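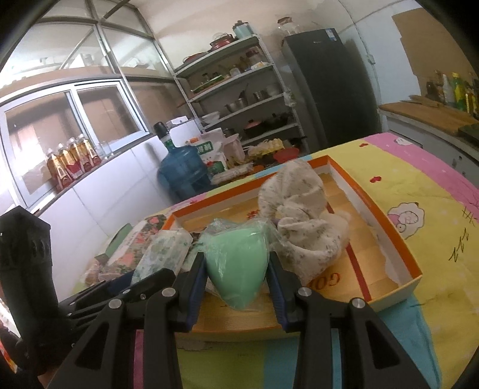
11/30/20
Notebook, Histach household manipulation project, Hollis robotics club

Kitchen session, handheld grippers, both units. Writing this up the same evening while I can still read my own clip sheet. The running total of kept clips is now 292. The Cletatix entry rules suggest 2000 for the tidy-up class. I have opinions about that number and they're further down.

What we were supposed to be doing: short pick and place clips of soft and packaged household things, one person per gripper, no arm. Pick up a thing, put it in the orange-rimmed tray or take it out, open, back off. Start and stop cues spoken out loud so we can cut the clips afterward. Each clip gets kept, dropped or "ask," and "ask" is meant to be settled before we pack up. It wasn't, again. The ask pile came home with me.

The mint-green thing in its clear bag. Everyone wanted this one since it looks like the hardest item on the table. I don't think it's hard at all for a person holding the gripper, and that's my complaint. You close until the pads touch the plastic, the soft thing gives, you close a bit more, you lift. Your hand feels all of that through the handle. The recording has the camera and the jaw opening and no force whatsoever. So what the clip says is "close to this width," and the width is different every time depending on how the bag has bunched up. A policy trained on that has to guess the squeeze from the look of crinkled plastic. Maybe it can. I'd like to see it before we record a hundred more and call it our soft object set.

The counterargument from the rest of the team is that pads are forgiving and the object is forgiving so the width hardly matters. Fine, then it's an easy object and shouldn't be listed under hard ones in our proposal. Can't have it both ways. I've moved it to "medium" on the sheet with a question mark and expect it to be moved back by the next time I open the file.

Where the bag really does matter is the release. Loose film hangs on the edge of a pad and follows it a short way when the jaw opens. I wrote "drag on release" beside several clips. On the sheet those were already marked as kept, reason given: object ended up in tray. Yes, it did, and then it moved. Our rule says final position is judged after the gripper has backed off. We agreed on that rule in May. I read it aloud. We re-marked them as ask.

Cloth in the tray: same old problem. Bunched cloth has no right answer for where to grab it. Two of us grabbing the same mound choose different folds, and over a whole session that's two habits averaged into neither. I suggested one person does all the cloth clips. The objection was that this makes the data narrow. True. But narrow and consistent gives us a baseline, and so far we don't have a baseline for cloth at all, we have a folder.
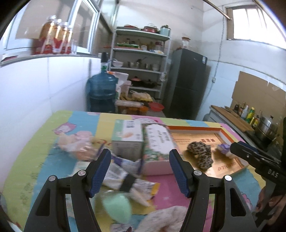

Two grippers over one table. I was against it and I'm still mostly against it, though less than this morning. The idea is that the second person sets up the next object while the first is recording, so we lose less time between clips. What it also does is put another jaw into the view of the first camera in clips that are meant to be single-hand. We have no second arm on the competition robot. A network that learns "something black comes in from the right, now is a good moment to close" has learned something useless, and it'll look great on our own validation split, where something black also comes in from the right.

Before anyone says that would never happen: in May we had the version that had learned to wait for the sleeve. It scored well on the foam blocks until we ran it without anyone standing there. Then it hovered. We spent two meetings blaming the controller.

So, for the session notes: clips with the other gripper in view are to be tagged, starting with this batch. I'm not saying delete them. I want to train once with and once without and look at the difference on the real arm. If there's none I'll shut up and we can have both grippers over the table as often as we like.

The time saving, for what it's worth, I can't confirm. We didn't write down start and end times per block. Somebody's impression was that it went "way faster." It was also more crowded and we talked over each other's cues, and now some of the cuts will have to be done by eye. Cutting by eye is slow. I'd want both of those in the comparison.

Clutter. The proposal says "realistic household clutter" and I'll grant that the table looks like a table. Snack package with the strap around it, bread in its bag, tissue box, scrunchie, cardboard box, all on the cartoon cover. Good. Two doubts though.

First, the cover itself. It's about as busy a surface as you could pick, with stripes and cartoons and several colors. Nice for the camera tracking, which likes texture, and I suspect that's the real reason our tracking numbers look healthier in the kitchen than they do on the bench at Hollis. The bench is plain grey. The competition table is plain too, according to the Cletatix sheet. If we quote the kitchen tracking figure in the report without saying what was on the table, that's a cheat, a small one. I'd put both figures in, side by side, with the worse one first.

Second, things get moved between clips by whoever has a free hand, and they get moved to where they're convenient. Convenient means reachable and with space around it for the fingers. After a while the layout isn't clutter, it's a layout. I propose we go back to drawing positions from the shuffled cards like we did for the blocks. It's tedious. People will groan. I'll bring the cards.

Light. The glass overhead gives a lot of daylight and it isn't the same light for long. I'd expected trouble with highlights on the plastic, and on the small screen I saw what I took for blown-out patches on the bags, but the small screen exaggerates. Need to look at the full-size clips before claiming anything. If the highlights are real then it's one more reason to want the same objects repeated in the evening with the lamps on. If they aren't, I've worried for nothing and will say so at the meeting.

Prodine. The exporter is on version 3 now and I still don't trust how it lines up the jaw width with the video. On the old version the width trace ran late and we found out only by clapping the jaw shut in front of the camera and stepping through it. The notes for the new one say "improved sync." Improved compared to what? I did the clap test at the start of this session and forgot it at the end, so if there's drift over a session I've got one end of it. My fault, nobody else's. Writing CLAP on a piece of tape for the handle.

Back to the 2000. I've reread the Cletatix text and it says teams "may find" that many clips helpful. That's the whole basis. We've been treating it as an entry requirement and planning sessions around it, and it's pushing every decision the same way: keep the doubtful clip, skip the shuffle, use both grippers at once. I'd far rather turn up with what we have, properly cleaned, and a test on objects that were never in a training clip. We haven't got one of those either. Every item on the table has been recorded, so whatever we report next will be on things it's seen before.

My suggestion, which I'll make at the meeting and expect to lose: pick a handful of household items now, put them in a closed box, write DO NOT RECORD on it, and don't let them near a gripper until the arm is running. Someone will say it wastes good objects.

There was also a discussion about whether the handheld clips transfer to our arm in the first place. The fingers are the same shape. The wrist isn't. A person tips the gripper over to get at something lying flat and does it without thinking, and half of those angles our arm can't reach from its mount without hitting its own base. Someone should run the recorded poses through the reach check before we collect any more. It's one evening of work and we've been saying that since the start of term. I've put my own name against it, which means it's now my problem and I can't be rude about it in here anymore.

Not convinced yet, things to settle:

Ask pile. Go through it with at least one other person, blind to who recorded each clip.

Tag every clip with a second gripper in view. Train with, train without, same seed.

Drag on release. Re-watch all the bagged object clips to the very end, including ones marked kept before this session.

Reach check on the recorded poses.

Clap test at start AND end.

Plain cover on the table for one block next time, same objects, same people. Compare tracking.

Cloth. Choose one person. If we can't agree on who, flip for it.

Both units charging. Pads wiped, one of them has picked up something sticky along the edge, and I can't say since when, so no idea which clips it affects. Memory cards copied to the Hollis drive and checked, cards not erased yet. Please don't erase them until I've been through the ask pile.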